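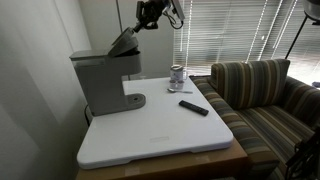
May 11, 2021
Power notes, Pramden festival site, entry by the Hikmont workshop

Went back over the load list for the artist cabins before ordering cable. The February version had lights and a heater on each circuit and nothing else. People plug things in. A single-serve coffee maker like the grey one on the white tabletop needs its own line on the sheet, and the sheet didn't have one. With it added, the worst cabin comes to 2159 W. Fine on one circuit, but I don't want two cabins sharing.

Changed the drawing to match. There are 22 cabins, so 22 outlets at the board, plus the two spares we always end up using for the merch tent.

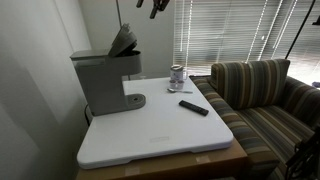
Cable for the new layout is 341 metres from the generator pad to the last cabin, following the fence. The straight line across the field is shorter but it goes under the food truck lane and we'd need ramps the whole way. Staying with the fence. Torvik drum 2 has a nick in the sheath near the plug end. Cut back and re-terminated, tested okay, tagged with yellow tape.
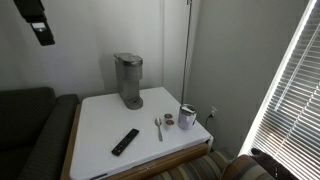 Second job was the path lights between the cabins and the main gate. The Pesier dimmer holds its level after a power cut, which the old one didn't. Its handset is the weak point. It's black and easy to set down and forget, same as the TV remote lying on the table, and last time we lost half a night's dimming to a missing one. Put a strip of reflective tape on the back and drilled the case for a lanyard. Spare goes in the site office drawer.

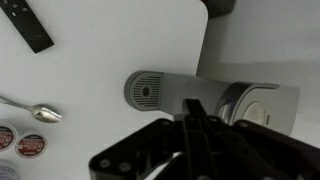
Dimmer is labelled for the gate end, cover screws are in the bag taped inside the lid. Still to do: earth stake readings at the pad, colour code for the cabin tails, ask Pramden whether the fence line moves this year.

Hikmont Workshop | Contact | © 2021 | Back to top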